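Skollside Community Energy
Minutes of the members' meeting held in May in the upper room at Hunen Street

Present: Witold Jakubowski (chair), Felicja Stępień (minutes), Cyprian Kaczorowski, Kathleen Duggan, Sławomir Sikora, and other members as listed in the attendance book.
Apologies were received and noted.

The meeting opened at 7.10 pm.

1. Minutes of the last meeting
Agreed, with one correction. Under item 4 the word "inverter" should read "isolator". The chair signed the corrected copy.

2. Matters arising
The spare key to the meter cupboard has been returned. The letter to the network operator about the export limit went out as agreed and an acknowledgement has come back, with no decision yet. Felicja will forward it to anyone who wants it.

The query about parking at Yousafzai Court during maintenance visits is still open. Cyprian to ask the managing agent again.

3. Heat pump scheme, Yousafzai Court
Sławomir reported on the scheme to replace the electric storage heaters with a shared ground loop and a small heat pump in each flat. The building has 196 flats. The landlord has given permission in principle but wants to see the draft lease wording before it goes any further.

Two quotations have been received. Raltex priced the boreholes, pipework and indoor units together. The other firm priced the groundworks only and left the indoor units as a separate contract. Sławomir said this made them hard to compare, and he had asked the second firm for a full price. It is expected before the next meeting.

There was a long discussion about the standing charge. Several members thought it should be the same for every flat. Others thought the one-bedroom flats should pay less. Cyprian pointed out that the cost of the loop is the same whether a flat uses much heat or little, and that billing by floor area would mean measuring every flat. It was left that Sławomir would bring worked figures for both methods.

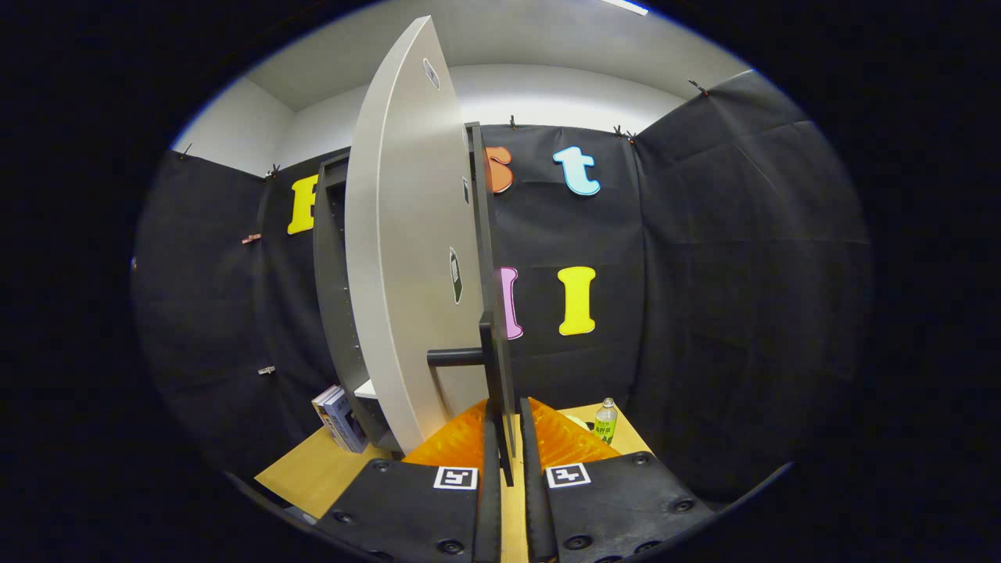 Kathleen Duggan asked what would happen to tenants who did not want to join at the start, and whether they would be charged a connection fee if they changed their minds later. She said her neighbours on the third floor had put this to her more than once and she had not been able to give them an answer. The chair said the draft terms allowed a free connection for 22 months after the loop is switched on. Kathleen asked for that to be put in the leaflet in plain words, near the top. Agreed.

A member asked about noise. Sławomir said the units would go in the existing heater cupboards and that both firms had been asked for sound readings taken with the door shut.

Resolved: that no order be placed until the second full price is in and the lease wording has been seen by the landlord.
Proposed K. Duggan, seconded C. Kaczorowski. Carried, 2 abstentions.

4. Roof array, Hunen Street
Output for the winter quarter was lower than in the same quarter last year. Cyprian put this down to the string that was off while the faulty isolator was waiting to be changed. It has been changed and the string is back on. He will check the readings weekly until the end of the summer.

The cleaning contract is due for renewal. The present contractor has asked for a rise of 15 per cent. Members felt this was too much without another price to set against it. Felicja to get one.

5. Share offer
The wording of the offer document was gone through page by page. Changes were made to the section on withdrawing shares, which was thought unclear about the notice period. The revised section will be sent round by email and members are asked to reply within the fortnight. The paragraph on interest was left as it stands.

6. Any other business
The website still shows the old tariff. Cyprian to correct it.
Kathleen asked that papers be sent out earlier. Noted.

The meeting closed at 8.50 pm. The next meeting will be in the same room, date to be confirmed.

F. Stępień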